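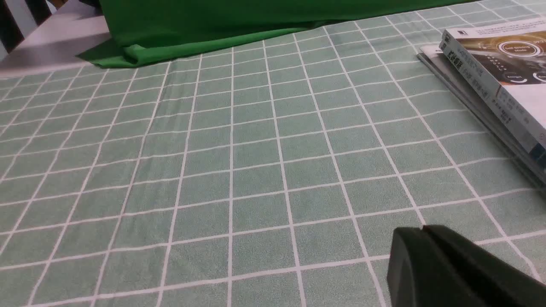 Can a machine clear and lay a table yet?

Last updated: 5 April 2022

Gerardo Sala

Hello everyone. I run a small guest house with 7 rooms, and every morning I clear the breakfast room alone. I have read a lot lately about robot arms for the home, and my nephew in Graltberg tells me I should wait two years and buy one. My need is simple. It should take the books and magazines that guests leave on the tables, put them in one pile, and pull the tablecloth straight. I don't ask it to wash or cook. Is there something I can buy now, or is this still only for laboratories? English is not my first language, so please excuse my mistakes.

Eyvindur Kirkegaard

I worked with arms in a packing shop for 28 months, so I can answer for that side. A hard book, lying alone, is possible today if the fingers can get under one edge. A pile is more difficult. The thin magazines under a thick book slide away when you push, and the arm can easily take two in place of one. If the pile must be moved as it is, I would put it on a tray and let the machine move the tray.

The cloth is the worst part of your list. It has no fixed shape, and when you pull one corner a fold comes up in another place. A cloth with a printed grid, like the green and white one at the top of this page, should help a camera a little, because where the lines go wavy there is a ripple. But to see the ripple is one thing and to take it out is another. In our shop we tried flattening packing cloth with one arm and we gave up. With 2 arms it was better, but slow.

For the price I can't say much. We paid for ours through Greco and it was not a household price at all. Also you must count the hours for setting up, which in our case was most of March.

sulomance_fan

just get a robot vacuum for the floor and do the tables yourself mate. mine is a Trerance and it still eats the fringe of the rug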